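Large driver or plain grasper on the left arm?

I have been putting off this comparison since September. The bench at Kilthorpe has two arms, and the left one can take either a large needle driver or a lighter instrument. Everyone who uses the setup has a preference and very little to back it up. I spent an afternoon on interrupted sutures in a pink practice pad, with a curved needle and black thread, and took notes on how the jaws and wrists behave at close range.
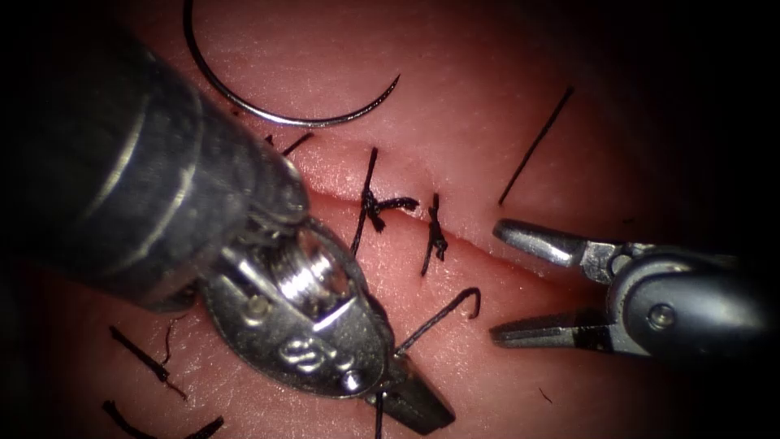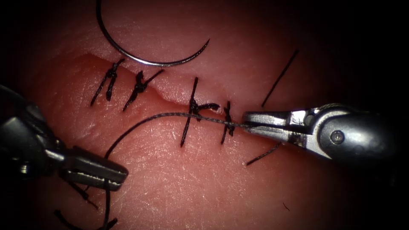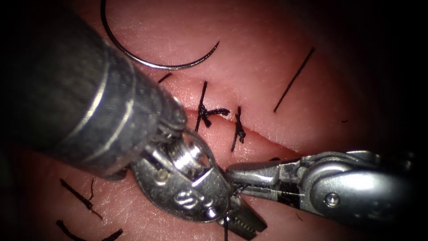
Jaws

The large driver has serrated jaws and a stiff, flat housing. On the needle body it holds well at any wrist angle I tried, and the needle does not roll when the tip meets resistance. On thread it is worse than I expected. The serrations bite, and if I pull a throw down hard the strand comes out of the jaws with a flat spot. Two flat spots in the same few millimeters and the thread breaks there on the next pull.

The right-hand grasper is slimmer and easier to place next to a finished knot. It will hold the needle for a handoff, but I would not drive with it. Torque about the jaw axis is the problem: the needle pivots before the pad gives. Tightening the grip setting helps up to a point, then the cable stretch eats the rest of the command.

Handoffs

Tip-to-tip transfers are where the size difference costs time. With the big driver on the left, its housing hides the working point whenever the wrist is rolled toward the lens. I ended up presenting the thread from below and letting the right jaws come in level. That works, though it means backing off after each throw to check the wrap.

I park the needle on the pad above the cut while tying. It stays in view there and the thread loop has room to lie down toward the lower left. Parking it below the cut is a bad idea, as the loop catches on it.

Controller settings

Both controllers were tried with the same pad and the same thread. The Gokby unit closes its loop at 1,000 Hz and the Zuncombe at 400 Hz. I could not feel the rate difference in free motion. In contact I could: the slower one has a soft bounce when the jaws touch down, enough to nudge a loose tail out of position. Dropping the position gain took most of it out and made the wrist lag slightly on quick rolls.

Motion scaling at 4 to 1 was the right choice for tying. Lower ratios made the second wrap sloppy.

Camera

The camera stayed fixed for the whole session. Lighting is the weak part. The center of the pad is bright and the corners go black, so a thread end that wanders out toward the right side is hard to find again. The polished wrist parts also throw highlights strong enough to pull the exposure down if auto is left on. Lock it. Bohdan Harasym suggested a diffuser from the Vương kit, and I have one on order.

Settings to start from

Scaling: 4 to 1
Grip on needle: 100 percent of rated
Grip on thread: the lowest value that survives a firm pull
Exposure: manual, set on the pad with both instruments in view

For now the large driver stays on the left arm for driving. For tying I would swap it out if the tool change were faster. Next session is the same pad material with a finer thread, and I want to log jaw motor current during the throws to see whether slip shows up before the strand moves.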